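小说 · 短篇｜原创首发

末班渡轮

10月　　文/灯芯绒

Bakilana岛的末班船，晚上9点半开。赶上了。差一点点。

跳板已经收了一半，水手骂了句什么，又放下来。我拎着箱子跳过去，膝盖磕在铁栏上，疼，顾不上。船舱里一股柴油味，混着橘子皮。坐下来才发现手里还攥着那张取药单，湿透了，字都糊在一起。

母亲住在岛的那一头，Leston，一条街，一家邮局，一家面包店，面包店去年关了。电话是下午来的，邻居打的，说你妈把灶火忘了，锅烧穿了，人没事。人没事三个字说了三遍。我就请了假，没请完，话说到一半就往外跑。主管在后面喊什么，没听清，大概是报表。

四个小时的船。以前是六个小时，换了新船，快了，票也贵了。568。我在窗口数钱的时候后面有人啧了一声。

海是黑的。没什么可看。

我想起小时候坐这条线，船叫Sikari号，木头座椅，椅背上刻满了名字。母亲拿手帕垫着才肯坐。她晕船，脸白得像纸，还要给我剥鸡蛋，剥得坑坑洼洼，蛋白上全是指甲印。我嫌，不吃。她就自己吃了，吃完吐了。我那时觉得丢人，往旁边挪了两个位子。

挪了两个位子。这事我记了三十年，她多半不记得了。

对面坐了个老头，抱着个纸箱，箱子里有东西在动。我没问。他自己说了，鸽子，Futis的鸽子，认路，放出去都能飞回来。那你干嘛还坐船带着？他愣了一下，说，它老了，飞不动这么远了，我去接它回家。

说完他就睡了。箱子里咕咕两声，也安静了。

我睡不着。翻手机，没信号。翻相册，母亲的照片只有14张，其中有九张是糊的，她不爱拍，一举手机就转头。最清楚的一张是她的背影，在晾被单，风很大，被单整个鼓起来，把她裹进去，只剩两只脚。

那些被单她洗了一辈子。在Leston的小旅馆，一间房一间房地换，白的，全是白的。她说白的最难，一点黄都看得见。我小时候钻进刚晒好的被单堆里，硬邦邦的，有太阳味，她在外面喊我名字，喊得越急我越不出来。

后来旅馆也关了。老板给了她一笔钱和一床被单。被单她没用过，叠在柜子最上头，说等我结婚。我没结婚。每年过年她都拿下来晒一晒，再叠回去，什么也不说。

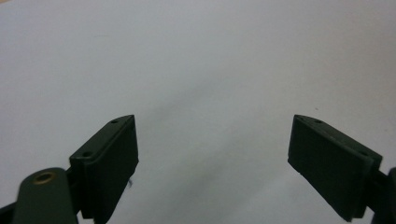
被单不能叠着放太久，折痕会发黄，得隔几个月换个方向叠，后排一个女人的声音说。

我吓了一跳。回头，那女人闭着眼，围巾拉到下巴。原来我刚才一直在出声地嘀咕，自己都不知道。脸一下就烫了。

我说，她每年都晒。

那就好，女人说。晒过的就好。眼睛还是没睁开。过了一会儿又说，我妈那床，我打开的时候，折的地方全断了，一条一条的，像切开的豆腐。我应该早点打开的。

我不知道该接什么。说了句，嗯。

船晃了一下。有人的保温杯滚到过道里，滚过去，又滚回来，没人捡。

凌晨一点半靠的岸。老头先醒，抱着箱子走得飞快，一点不像他那个年纪。女人没下船，她还要往前坐，下一站是哪里我忘了问。我走过她旁边的时候，她的围巾掉了一半，我给她搭回去了。她没醒，也可能醒着。

码头上没有车。我走路去的。从码头到家是上坡，箱子轮子坏了一个，咔哒咔哒，整条街都听得见。狗叫。一家的灯亮了又灭。

门牌43号，漆掉了，剩半个3。

门没锁。她从来不锁，说了多少次了。厨房里还有糊味，窗户开着，冷得要命。那口锅扔在院子里，底上一个洞，拳头大小，边缘翘着，像朵什么花。

母亲坐在客厅里，没开灯。

我说妈。

她说，你吃了没。

我说吃了。其实没有，从中午到现再就喝了半瓶水。

她站起来往厨房走，走到门口停住了，手扶着门框，好像想起来灶是不能用了，邻居把阀门关了，还贴了胶带。她就站在那儿。我从来没见过她那样站着，两只手没地方放。

鸡蛋有，她说，早上煮的，凉的。

凉的好，我说。

她坐在我对面剥。手抖，比以前还慢，蛋壳一小片一小片地掉在桌上。剥到一半她停下来看我，看了很久，好像在认。我心里咯噔一下。

然后她说，你坐过来点，那边漏风。

我挪了两个位子。

鸡蛋坑坑洼洼的，指甲印还是那样，一个一个小月牙。我吃了。她又拿起一个，我也吃了。吃到第四个的时候实在噎得慌，她起来给我倒水，水倒在了碗里，没找到杯子，我们都没说什么，我就着碗喝。

后来她说困了，我扶她上楼。她走到柜子跟前，抬头看，看最上头那层。

你去拿下来，她说，今天铺那个。

我说不是等——

铺吧，她说，你的床没有单子。

我搬了凳子，够下来。比我想的轻。抖开的时候灰扑扑的一股樟脑味，我打了个喷嚏，她在旁边笑了一声，很短。两个人一人拽两个角，她那边总是拽不齐，我绕过去，又绕回来，她嫌我慢。角要折进去，先折这边，你折错了，她说，重来。

重来就重来。

折完都快三点了。床单上有几道印子，横的竖的，我拿手去抹，抹不平。她说别管它，睡一觉就平了。

她就坐在床沿上，没走。外面起风了，那口破锅在院子里被吹得转了半圈，当的一声。

妈，你回去睡。

嗯，她说。没动。

阅读 568　评论 14　收藏 43

分类：短篇小说 > 亲情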